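1/ I walk across this plaza on my way to Jarus almost every morning, and I want to write a little about it.

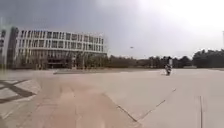
Motorcycle in front of the trees, long building on the left.

2/ The paving is large pale slabs. I like the thin dark seams, they go in all directions like lines on an old map.
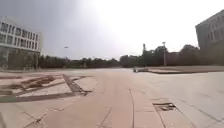
3/ What I would change

Two benches near the trees, please. I wrote this to the Zetmont office in June and I still wait for the answer.

4/ My step counter says 1,141 steps from my door to the far side.

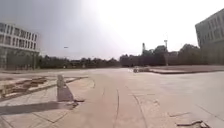
With benches I would stop in the middle and eat my bread there.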